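Subject: Re: [clothing-bank] Folding the T-shirts – can we settle on one way?
From: Korkor Quartey
To: clothing-bank list

Mwanaisha Owino wrote:
> Hi all,
>
> I did the September restock of the shelves at Paneldale and the tees
> are in three different folds again. Some are in thirds, some are in
> half with the sleeves hanging out, and there's a bin of adult mediums
> that were rolled. The rolled ones don't stack and you can't read the
> size tag without undoing them. We have 612 short-sleeved tops coming
> from the Flisik warehouse and I would like them to go on the shelf
> looking the same.
>
> Can someone who has done a lot of this write down a method? I don't
> mind which one it is.
>
> Also, are we keeping the faded ones or not?
>
> Mwanaisha

Hi Mwanaisha and everyone,

I'm happy to write it down. I've been doing it the same way for a few years and Tumaini does it close enough to mine that our piles sit together without falling over. If anybody has a strong objection, say so before the Flisik lot arrives.

Start with the shirt face down on a clear table, collar away from you. Most of the bad folds I see come from starting with a shirt that isn't flat. The cotton ones come out of the bale twisted, with one side seam pulled round to the front, and if you fold over that you get a lump in the middle of the stack. Take hold of the shirt at opposite corners, one shoulder and the bottom hem on the other side, and pull it out on the diagonal. Then swap to the other two corners and do it again. It takes a few seconds and gets rid of most of the big creases. 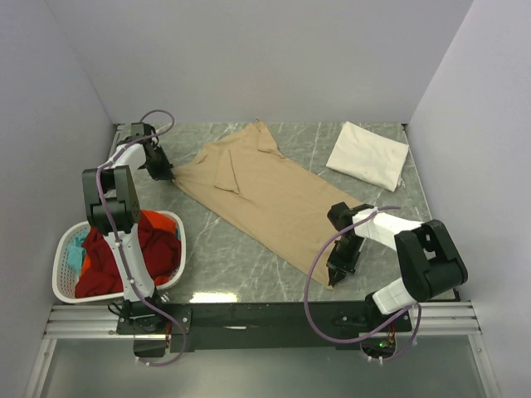

Don't pull hard on anything with a lot of stretch in it, and don't do it at all with the ribbed ones. Shabani pulled a few of those out of shape last winter and they ended up in the rag bin.

Once it's flat, fold one side in toward the middle of the back so the edge runs straight from the shoulder to the hem. Fold the sleeve back on itself so it lies along the fold you just made and doesn't poke out past it. Do the same on the other side. You should have a long strip, the same width top and bottom. For adult sizes I aim for a strip 25 cm wide, which lets 2 piles sit side by side on the grey shelving. The kids' sizes come out narrower and I don't bother measuring those.

Then bring the hem up to just short of the collar, and fold in half once more. Turn it over. The collar should be on top and facing out, with the size tag easy to find. If there's a print on the chest, some of it will show, and people seem to like that when they're choosing.

A few other things while I'm at it:

Long sleeves are a different job. Cross them over the back, one on top of the other, before you bring the hem up. Please keep them in their own bins – they were mixed in with the tees on the bottom shelf last time I looked.

Polos with a stiff collar should be buttoned at the top button only. Stack them in alternating directions or the pile leans.

Anything with a stain, a hole or a split seam goes in the mending tub before folding. I know it's tempting to fold it so the mark is on the inside. I've found several that way and it isn't fair on whoever takes it home.

On the faded ones, I'd keep them if the fabric is sound. A washed-out navy or brown is fine to wear. If you can see daylight through the shoulders, put it with the rags. Erick may have a different view because he talks to more of the families than I do, so I'll leave that with him.

The size stickers are in the drawer under the Karnex scale. We're nearly out of the green ones for medium. I've asked for more, but until they turn up please write M on a white one.

I can be there from 9:30 in the morning on the day of the delivery and would be glad of 2 more people on the long table. If you've not folded with us before, come anyway and I'll show you, it's much quicker to learn by doing a dozen. Bring your own water bottle, the tap in the back room is still off.

Could whoever borrowed the Vakulenko trolley please put it back by the roller door? We'll need it for the bales.

Korkor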